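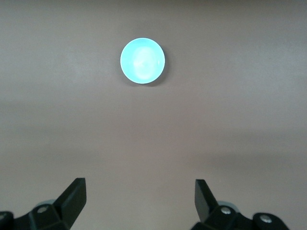

4. Setting Up the Itham Countertop Water Filter

4.1 Before you start

Read this section through once before opening the cartridge pouch. The cartridge must be installed within 8 hours of the inner seal being broken. Keep the outer carton until the leak check in 4.4 is complete, as returns are accepted only in original packaging.

You will need a clean towel, a pitcher or bowl to catch the first flush, and the wrench supplied in the accessory bag. Pliers will mark the collar and void the collar warranty.

Choose a level spot within reach of the faucet hose. The unit must stand on all four feet. Do not place it over a drawer that holds electrical items, or within 16 inches of a cooktop.

CAUTION: Cold water only. Water above 100 °F damages the filter bed.

4.2 Installing the cartridge

1. Turn the housing cap counterclockwise and lift it off. The O-ring should stay in the cap groove. If it falls out, rinse it and press it back by hand.
2. Remove the cartridge from the pouch. Peel off both end labels.
3. Lower the cartridge into the housing with the arrow pointing up. It drops the last half inch with a click.
4. Replace the cap and turn it clockwise until the two raised lines meet.

NOTE: A cap that stops short of the lines usually means the cartridge is upside down. Remove it and repeat step 3. Do not force the cap with the wrench.

4.3 Connecting the diverter

1. Unscrew the aerator from the faucet. Keep it with the spare washers.
2. Fit the flat washer into the diverter collar. Use the thick washer for outside-threaded faucets and the thin one for inside-threaded faucets.
3. Thread the collar on by hand, then tighten a quarter turn with the wrench.
4. Push the clear hose onto the inlet marked IN until it covers the second ridge. Slide the clamp over it.
5. Point the spout away from the wall and place your pitcher or bowl beneath it.

Pull-down sprayers cannot be used with this diverter. The Uken adapter (sold separately) fits most of them; see the chart in Section 9.

4.4 First flush and leak check

1. Open the cold tap slowly to half flow and pull the diverter knob.
2. Run water through the unit for 8 minutes, emptying the container as needed. Gray water at first is carbon dust and is harmless to drains. Do not drink it.
3. Close the tap. Wipe the cap, collar and hose ends dry, and wait five minutes.
4. Check each joint with a dry paper towel. If the towel is damp at the collar, refit the washer. If it is damp at the cap, check the O-ring for grit.

CAUTION: Release the diverter knob after each use. The housing is not rated for constant line pressure.

4.5 Resetting the counter

Hold the button on the base until the display reads 1,544. This is the cartridge capacity in gallons, and the number counts down with use. Replace the cartridge when it reaches zero or after six months, whichever comes first.

Section revised July 14, 2024. Replaces the February sheet.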